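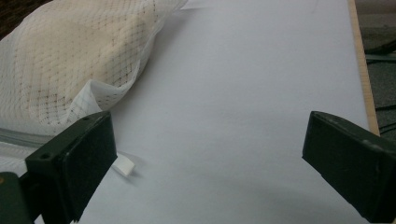
# Talk notes: hand-held gripper project, student robotics club

Slides are numbered as in the Clolo deck. Plain text is spoken. Brackets are for me.

**Slide 1. Title**

Wait for the door to close. Give the project name (Willora) and say it is a club project, one term of building and one of recording.

**Slide 2. The task**

- One operator, one hand-held gripper, one soft object on a table.
- The operator closes the fingers on the object, lifts it, moves it and sets it down.
- The recordings train a policy, which then runs on the club's arm with the same fingers fitted.

Soft goods were chosen in April. The first proposal used wooden blocks, and the blocks were too easy to tell us much about grip. Mesh is harder. It folds, it lets the background through, and the point where a finger makes contact is difficult to pick out in the video.

**Slide 3. The tool**

Two parallel fingers, flat inner pads, camera looking down between them. The Lerness fingers replaced our first printed set, which flexed at the tip under load. Pad wear is logged at the end of each session.

[Pass the spare finger round now. Get it back before slide 6.]

**Slide 4. Table setup**

- Pale covering on the table top, matt.
- Cables kept on the floor.
- Even light from above. A desk lamp gives hard shadows and the tracker follows them.
- Fingers fully open before each approach.

The start position of the object is changed between takes. In the early sessions we left it in one place and the policy learned the place.

**Slide 5. Data**

Target is 1000 takes. We discard roughly 7 per cent, mostly for lost tracking when the tool is turned too fast. A take with a failed grasp is kept and labelled as failed.

[If asked about storage: raw video is held for two terms, then only the processed set.]

**Slide 6. Results so far**

Play the clip without sound. Points to make while it runs:

- The approach is steady.
- The policy closes early on thin folds and takes hold of a single layer.
- Lift works better when the grasp is on the filled part of a bag.

Do not quote a success rate. The Sekiguchi test sheet has been filled in for one object only.

**Slide 7. Next**

Narrower pads, then a second operator, to see how much of the behaviour is one person's habit. After that, the same task on a darker table covering.

Questions. Leave slide 4 on the screen.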